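The turbo car is back on the road

I picked the hatchback up from the shop in Drendusthorpe in January and have put 105 miles on it since then. It still needs a proper tune, but it runs and it doesn't leak, so I'm calling the first stage done.

For anyone who missed the earlier posts, the stock turbo had shaft play and was smoking on cold starts. I bought a Wiltent rebuild with a slightly larger compressor wheel. It bolts to the factory manifold and uses the factory oil feed, but the return line has to be swapped for the one in the kit. I had planned to do the whole job at home. Then two of the manifold studs snapped and I gave up and had the car towed to Girard, who drilled them out and put in new ones. They had it for 3 weeks. Most of that was waiting on a gasket.

The intercooler is a Brallico front mount. The instructions say no cutting, but I had to trim the lower grille and one corner of the undertray. The brackets lined up on the driver's side and were off by half a hole on the other. I slotted them with a file.

I'm running 4 psi over stock for now on the base map. It pulls well from the middle of the rev range and feels flat near the top, where the fueling is too rich. Spool is a little later than it used to be. In town I notice it, on the highway I don't. Intake temps stay much closer to ambient than they did with the old top mount, even after a few hard pulls in a row.

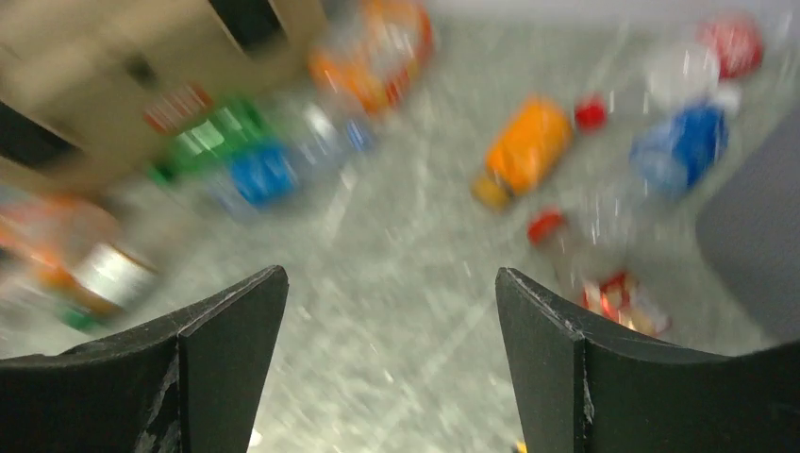
Oil is the next thing. I changed it after the first 20 miles and cut the filter open. There was some fine glitter in it but no chunks, and the shop told me to expect that. I'll change it again before the tune and send a sample off this time.

Still on the list: a catch can, a better boost gauge than the one in the pillar pod, and new front tires, as the current ones spin in second if the road is at all damp. The clutch is original and hasn't slipped yet. I'd like to get through the dyno session before I have to buy one.

If you have run this intercooler with the factory fog lights, leave a comment and tell me how you routed the lower pipe. Mine touches the back of the left housing at full lock and I don't want to pull the bumper again until I know what to do about it.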